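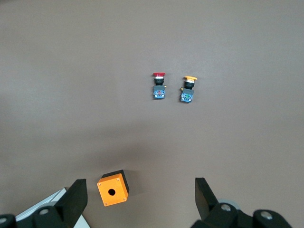
Carnincombe's repair evenings are back for spring, and this time they have a proper home! The old reading room on Pason Street opens its doors again in March, with 14 benches, a kettle that works and far better lighting than the church hall ever managed.

The idea is as simple as before. Bring in a lamp, a radio, a toaster or a wobbly chair, sit down with someone who knows a bit about it, and have a go at fixing it together. Last year nearly 1080 items came through the door, and a good many of them went home again in working order — including a record player that had been in a loft since the seventies.

New for this season is a beginners' hour on switches and simple wiring, starting at 7pm, before the main session gets going. It covers how a push button makes and breaks a circuit, how to read a basic diagram and when to leave well alone. Places are free but there are only a few at each bench, so it's worth putting your name down early at the Gunamen Library desk.

There's plenty for younger visitors too, with a sewing corner and a bike stand out in the yard if the weather holds. Children under 14 need to come with an adult.

Tea and cake will be served from the hatch all evening, and the Sulemana bakery has promised four kinds of flapjack. Entry is by the side gate, as the front steps are still being relaid.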